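Wamis Lab: About Us

Home | About | Method | People | Visiting | Contact

Wamis is a small research group that teaches robot hands to press, flick and turn the things people keep on tables. We have been told this doesn't sound like much. We invite anyone who feels that way to write down, in order, everything their index finger does when it turns on a lamp, and then to send us the list, as we could use it.

How we started

Leonie Ruawai and Riku Sugiyama set up the group in December, in a room whose main attraction was that it had a door. The plan at the time was to study grasping. Grasping is a respectable subject with large conferences and good sandwiches. Leonie spent her first weeks on it and noticed that the hand could pick up almost any small appliance we gave it and then had no idea how to switch the thing on. It would hold a desk fan with great tenderness.

So we changed the subject. Brodie Ashby joined to look after the hardware, Shalini Tripathi to look after the learning side, and Wiremu Whitelaw to ask both of them what they meant by "done."

What we work on

Our main method is called Kistico. The name came from a list Riku made on a train and has no meaning that he will admit to.

Most systems that learn from demonstration copy the whole motion, from the moment the arm leaves its resting place to the moment it gets back. Kistico cuts each demonstration in two. The first part is the approach, where the arm can be a little sloppy and no harm is done. The second part is contact, where a few millimeters decide whether you have pressed a switch or pushed a lamp across a table. We train a separate model for each and let a third, much smaller one choose when to hand over. The third one was meant to be a placeholder. It is now the part other people write to us about.

We also insist on clutter. A lamp alone on a bare bench is an easy lamp. Ours share the table with whatever else is on it, and the objects get moved between trials so that the model can't learn that the lamp is always the thing next to the cup. Patterned tablecloths are encouraged. Shalini chooses them and will not take suggestions.

What we have found

Our first full study used 1,218 demonstrations, all performed by people in this group, which explains the state of Brodie's shoulder. We kept 200 trials aside for testing, on table layouts the models had never met.

Trained on whole motions, the hand worked the switch in 67 of those trials. With the motion split in two, it managed 134. That is double, and we were pleased for an entire afternoon. Then Wiremu went through the failures and found that most of them came down to the handover happening too early, with the contact model taking charge while the finger was still in midair. It would then press, carefully and with excellent form, on nothing.

Delaying the handover helped with lamps and made things worse with kettles. We don't yet know why. Leonie has a theory involving the height of the switch. Riku has a different theory involving Leonie's kettle. A second round of 448 demonstrations is meant to settle it, and the write-up will go on the Method page whichever of them is right.

Amaral and Skokamow

Amaral is our labeling tool. It lets a person mark the moment of first contact in a recording without having to watch the recording at normal speed, for which we are all grateful. Skokamow is the shared drive. It was named during an outage and the name stuck.

Working with us

We take on students when we have a desk for them, and visitors at most other times. You don't need a background in robotics, but it helps if you can stay interested in a lamp for longer than most people would think healthy. Write to Shalini about the learning work and to Brodie about hands, cables and anything that has come unscrewed. General mail goes to Leonie, who answers it in batches.

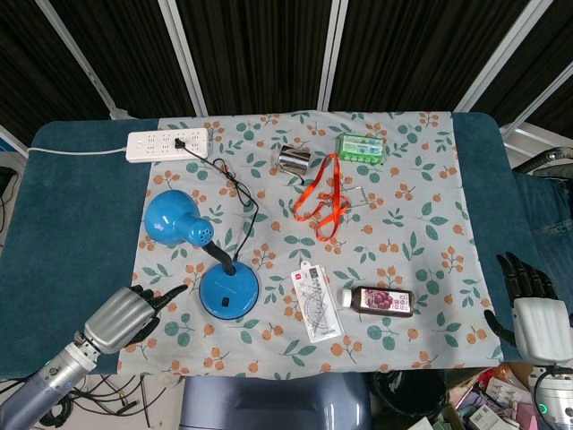

Reaching for the base of the blue lamp, with the usual company on the table.

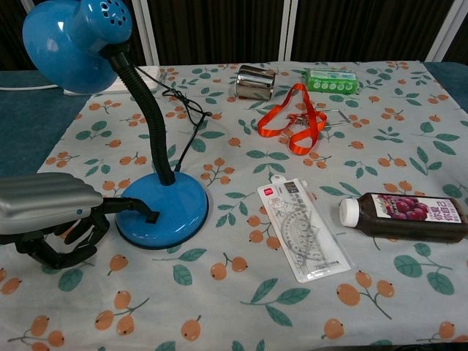
Page last changed: 2023-05-12

If you have read this far and own a lamp with an unusual switch, we would like to hear from you. Pull chains are of special interest, as are those rollers that sit halfway down the cord and can never be found in the dark. We will return anything we borrow. Touch lamps we already have, and we would prefer not to discuss them.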